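The Tevetti hanging arm, after a proper go with it

March — by Ivana Garrido
Last updated: March, with a bit added on the grips and the monthly cost

Print | E-mail

I said in the winter I'd write something about the Tevetti once we'd had it long enough for me to stop being either thrilled or furious with it, and we're now at 11 weeks, so I think I'm allowed. I've had a few messages from people in other small laundries asking whether they should get one, and I keep typing the same answer out on my phone in bits. You can all have the long version instead.

For anyone who doesn't know us, we're a wash, dry and fold place in Truvbridge, tucked behind the parade of shops. Plenty of what we do is ordinary household washing, and the rest comes from a sample and returns business over in Endton that sends us clothes by the bag: sports kit, T-shirts, shorts and an unbelievable amount of underwear. Their stuff has to be air dried on hangers. No tumbling, no pegs (pegs leave a dent in the waistband and then we get a phone call). On a busy day that's more than 200 pieces to go on hangers and off again, and until this year every one of them was done by hand, mostly mine and Benito's.

So what we've got is the arm itself, which is on lease, with a two-finger gripper on the end and a camera at the wrist so it can see what it's holding. You also get a tablet for setting the jobs, and a padded case for the spare finger pads, which I will come back to because I have feelings about the finger pads. It cost us £623 a month on the deal we took, with servicing in. The racks and hangers we already had. It works at a normal black metal drying rack, no special rail needed, and that was the thing that swung it for me, as I'd been quoted by another firm who wanted us to rip out the lot.

Setting up took most of a day. The fitter was lovely and very patient about our floor, part of which is rubber matting and part tile, with a join between the two that catches everything with wheels on it. He got the arm calibrated on the matting side, then I moved the rack to get to the shelves and he had to do it all again. My advice is to decide where your rack lives and put tape round its feet before he arrives. We did ours afterwards.

How good is it at the job, then? It depends a great deal on the garment. T-shirts, very good. Anything with a neck hole and two sleeves seems to make sense to it. It's slower than Benito, who can do a T-shirt while telling you about his cousin's wedding, but it's steady and it doesn't want a tea break. Shorts with a firm waistband are fine too, as long as they're folded over the bar and not clipped.

Boxer briefs are where I nearly sent it back. They're soft, they're stretchy, they've got a thick waistband that pulls one way and thin legs that go wherever they fancy. The arm would lay a pair over the hanger beautifully, let go, and the whole lot would slide off the light end and drop on the mats. Then it would go looking for the next pair as if all was well! For the first fortnight I was following it about picking pants up off the floor and wondering what exactly I was paying for.

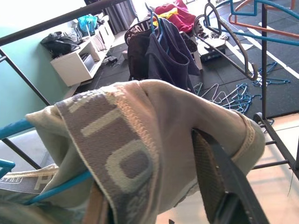

What sorted it, more or less, was changing the order of things. Instead of letting go as soon as the fabric was over the bar, Benito set it up so it stays and presses the fold down on to the hanger for a moment, and then eases off. There's a setting for this on the tablet called "dwell", hidden three menus deep, and the handbook has a single line on it. He found it by poking about in his lunch hour. Drops went from constant to now and again. I wrote to Mandagi, who handle the leasing and support for our area, and told them they ought to put dwell on the front screen, and they said they'd pass it on.

The finger pads, then. They've got a kind of meshy texture on the inside so they don't slip, and they're gentle enough — I haven't had a single snag that I could pin on the gripper, even along overlocked seams where you'd expect a loose thread to catch. But they hold on to lint like nothing I've ever seen. Dark fluff off one load, and then you're pressing it on to something pale. You have to clean them between colours with the little brush, and the machine doesn't remind you. We put a note on the tablet. I've asked for a second brush, as the first one vanished within days and we spent a while using an old toothbrush, which was frankly better.

It's also fussy about hangers. Ours are a right mixture, thin wire ones, plastic ones, wooden ones people have left behind, blues and oranges and browns, whatever's come in over the years. It likes plastic hangers of one shape and one colour. Give it wire ones in a bundle and it picks up three, shakes them, and stops with a message asking for assistance. I can't entirely blame it, I've felt the same way about wire hangers since I was sixteen. So somebody has to sort them and feed it the good ones, and the rest tend to end up in heaps until one of us has a minute.

Which gets me to what people really want to know when they message me, and that's what it's done to the work and to the two of us on the hanging side.

I'll start with the good, and it's my shoulders. I've done this job a long time and reaching up to a rail hour after hour gets into your neck. By February I'd stopped taking tablets before my shift. Benito says the same about his wrists. If you're weighing up a lease and your knees, back or whatever are telling you things, count that in, it's worth money to you even though it doesn't show on the quote.

The second thing is that the day has a different shape. Hanging used to be when we chatted. You'd stand at either side of a rack and your hands would do the work and you could talk about anything, and by ten in the morning we'd have put the world to rights. Now one of us is at the sorting table and the other is keeping an eye on the arm, clearing hangers and turning things the right way out for it, and we're at opposite ends of the room with the thing humming in between. I didn't expect to miss that and I do. We've started having our break at the same time on purpose, which the owner wasn't keen on at first as it means stopping the arm, but I dug my heels in.

Hours were the big worry, obviously. Benito asked straight out before it arrived and was told nobody's would be cut, and so far they haven't been. What has happened is that we've taken on more from Endton, so the hours went into that. I'd like it in writing and I've said so. If you're on the staff side of one of these decisions, ask early and ask for it on paper, before the fitter's van is outside.

And the work that's left is more, how do I put this, all thinking and no doing? Untangling, checking, deciding if a waistband's gone or it's just been hung badly. Benito loves it. He's turned into the one who does all the settings, he's got his own notebook of what works for which fabric, and I think he ought to be paid a bit extra for it (I've said that as well, I'm very popular upstairs). I find it more tiring by the end of the afternoon than I'd have guessed. My arms are fresh and my head's like soup.

A few odds and ends I'd have wanted to know:

It's not loud, but there's a whine when the arm reaches down low that gets on my nerves after lunch. Radio on.

Strong daylight bothers it. We've a bright window at the far end with a dark curtain, and on sunny mornings it'll dither over anything pale until you draw the curtain across. The fitter said a software update would help. It's helped a bit.

It does not like things hanging underneath other things. If you double up a hanger to save space, as every laundry on earth does at busy times, it'll try to take hold of both waistbands together. Space them out or do those yourself.

Support from Mandagi has been good on the phone and slow by e-mail. Ring them.

You can stop it by putting your hand on it, and it stops properly, straight away. I tried this more often than was needed in the first week, for my own peace of mind.

Would I have it again? For T-shirts and kit, yes, without much arguing. If your work was nearly all underwear and socks I'd tell you to wait a year, or at least make them bring one in and run it on your own bags of washing, with your own manky hangers, before you sign. Ours was shown to us with brand new shirts on brand new hangers and of course it looked marvellous. For a mixed place like ours I'd give it seven out of ten, and Benito says eight, but he's biased now.

I've still got to try it on towelling robes, which the Endton lot are threatening us with from next month. The handbook says the arm can manage the weight. It says nothing about the belts, so I'll add a note here once we've found out.

Print | E-mail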